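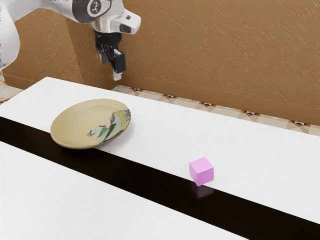

添付1:テーブルの上の白いアームと黒いグリッパー(CG)

件名:Obiの夜間同期が途中で止まる
製品:Drorkmont Obi(2ベイ)
同期アプリ:Orkden デスクトップ版
状態:解決済み(追記あり)

最初の投稿

お世話になります!Obiを使い始めてまだ日が浅い者です。昼間はすごく快適なんですが、夜に回している同期だけが毎回途中で止まってしまって、朝起きてOrkdenの画面を見ると「待機中」のまま固まっています。エラーは出ません。赤い字のひとつでも出てくれれば検索のしようもあるのに、ずっと灰色の「待機中」です。

止まる場所はだいたい決まっていて、ほぼ1,000ファイルを送ったあたり。昨日は同じフォルダを昼にやり直してみたら、2,000ファイル全部がすんなり通りました。だからファイルが壊れているとか、名前に変な記号が入っているとか、そういう話ではなさそうな気がしています(日本語の長いファイル名は山ほどありますが……)。

ここまでに試したことを書いておきます。

・Obiの再起動。変化なし
・Orkdenのログアウトと再ログイン。変化なし
・LANケーブルの交換。変化なし、机の裏のほこりを吸い込んでくしゃみが止まらなくなっただけ
・PC側のスリープを無効に。これは効いたと思ったんですが、次の朝また止まっていました
・ルーターのファームウェア更新。もともと最新でした

Obiは寝室の棚に置いています。ランプがまぶしいので、夜だけDarknessモードに切り替わるようにしてあります。関係ないとは思いますが、念のため。

追記1

サポートのCleiton Mendonçaさんから返信をもらいました。早い!ログを送ってくださいとのことで、管理画面の「診断」から書き出して添付しました。書き出しボタンが画面のいちばん下にあって、しかもウィンドウを広げないと出てこないので、探すのにけっこう手間取りました。同じことをする方は、まず最大化してから開くといいです。

あと、Darknessモードは何時に始まる設定ですか、と聞かれました。午前1時です。同期は深夜0時スタート。返信を書きながら、あれ、と思いました。止まる時刻を一度も確認していなかったんですよね。件数ばかり見ていて。

追記2

見ました。Orkdenの履歴で最後に送信できたファイルの時刻が、午前1時ちょっと過ぎ。前の晩も、その前の晩も同じでした。うちの回線とファイルの大きさだと、1時間でちょうどそのくらいの件数が進むみたいです。1,000という数字がきれいすぎて、てっきり件数の上限か何かだと思い込んでいました。恥ずかしい。

Cleitonさんの説明によると、Darknessモードには「ランプだけ消す」と「静音も兼ねる」の2種類があって、後のほうを選ぶとディスクの休止までの時間がぐっと短くなるそうです。で、私の設定は見事に後のほうでした。初期設定の画面で「おすすめ」と書いてあったので、何も考えずに押した記憶があります。

ただ、同期中なら普通は休止しないはずですよね?そこも聞いてみたところ、Orkdenが小さいファイルをまとめて照合している間はディスクへの書き込みがしばらく途切れて、Obiのほうが「もう終わった」と判断してしまうことがあるのだとか。うちは楽譜のPDFと、合唱の練習の短い録音がぎっしり入ったフォルダなので、まさにその照合が長くなるパターンでした。

追記3

とりあえず設定を次のように変えました。

管理画面 → 電源 → Darkness → 「ランプのみ」
管理画面 → 電源 → ディスク休止 → 「同期ジョブの実行中は無効」
Orkden → 詳細 → 再接続の間隔 → 9分から1分へ

3つめは要らないかもしれません。いっぺんに全部変えてしまったので、どれが効いたのかわからなくなるやつです。すみません、我慢できなくて……。

翌朝の結果、完走!履歴の最後に「完了」が出ていて、台所で小さくガッツポーズをしました。所要時間は2時間ちょっとでした。

追記4

その後も24時間つけっぱなしで様子を見ています。再接続の間隔を9分に戻しても問題なく完走したので、3つめはやっぱり関係なかったようです。間隔を短くしていた日はOrkdenの履歴が接続記録だらけになって見づらかったので、戻せてよかったです。

静音のほうを切ったぶん、夜中にディスクがカリカリいう音は少し聞こえます。下にコルクの鍋敷きを敷いたらだいぶましになりました。寝室に置くなという話かもしれませんが、うちはLANの口が寝室にしかないんです。夏はエアコンの音で紛れるとして、静かな季節になったら開始時刻を夕方にずらすつもりでいます。

要望もひとつだけ書かせてください。「待機中」のところに、Obiが休止しているのか、回線が切れているのか、理由が出るとものすごく助かります。今の表示だと、どちらを疑えばいいのか手がかりがないので。Cleitonさんからは、開発のほうに伝えますと返事をもらいました。8月の更新に入るかどうかはまだわからないそうです。

同じ症状の方がいたら、件数より先に止まった時刻を見てみてください。履歴の行にカーソルを合わせると秒まで出ます。私の件はこれで解決済みにしておきます。Cleitonさん、ありがとうございました!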